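Chapitre 2 — Perspective à un point de fuite

2.1 Rappels

On note O le centre de projection, (T) le plan du tableau et d la distance de O à (T). L'image d'un point M de l'espace est l'intersection de la droite (OM) avec (T). Toute droite non parallèle à (T) possède un point de fuite F, obtenu en menant par O la parallèle à cette droite. Deux droites parallèles ont donc le même point de fuite.

La ligne d'horizon est l'intersection de (T) avec le plan horizontal passant par O. Lorsque (T) est vertical, les images des verticales restent parallèles entre elles. Dès que l'on incline (T) — cas de la vue plongeante — elles convergent vers un troisième point, situé sous l'horizon.

2.2 Image d'un carré horizontal

Soit ABCD un carré du plan du sol, de côté AB parallèle à (T). Les images de AB et de CD sont parallèles ; celles de BC et de AD concourent en F. Le carré a pour image un trapèze dont la petite base correspond au côté éloigné.
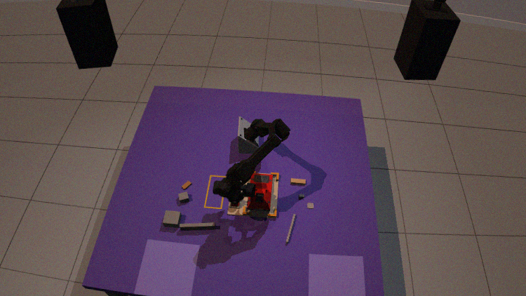
Fig. 2 — Plateau carré en vue plongeante (image de synthèse).

Le rapport des bases ne dépend que des profondeurs. Si AB est à la profondeur p et CD à la profondeur p + c, on a CD'/AB' = p/(p + c), les primes désignant les longueurs mesurées sur (T). Le rapport des aires, en revanche, n'est pas conservé.

2.3 Construction du carrelage

Reporter les divisions égales sur la ligne de terre, joindre chaque division à F, puis tracer la diagonale vers le point de distance. Les intersections donnent les rangs successifs. Vérifier l'alignement sur une seconde diagonale.

Exercice (à rendre vendredi). Carreaux de 20 cm, d = 218 cm. Construire les deux premiers rangs et calculer le rapport de leurs hauteurs sur (T). Le premier rang commence sur la ligne de terre ; la hauteur de l'œil est laissée au choix.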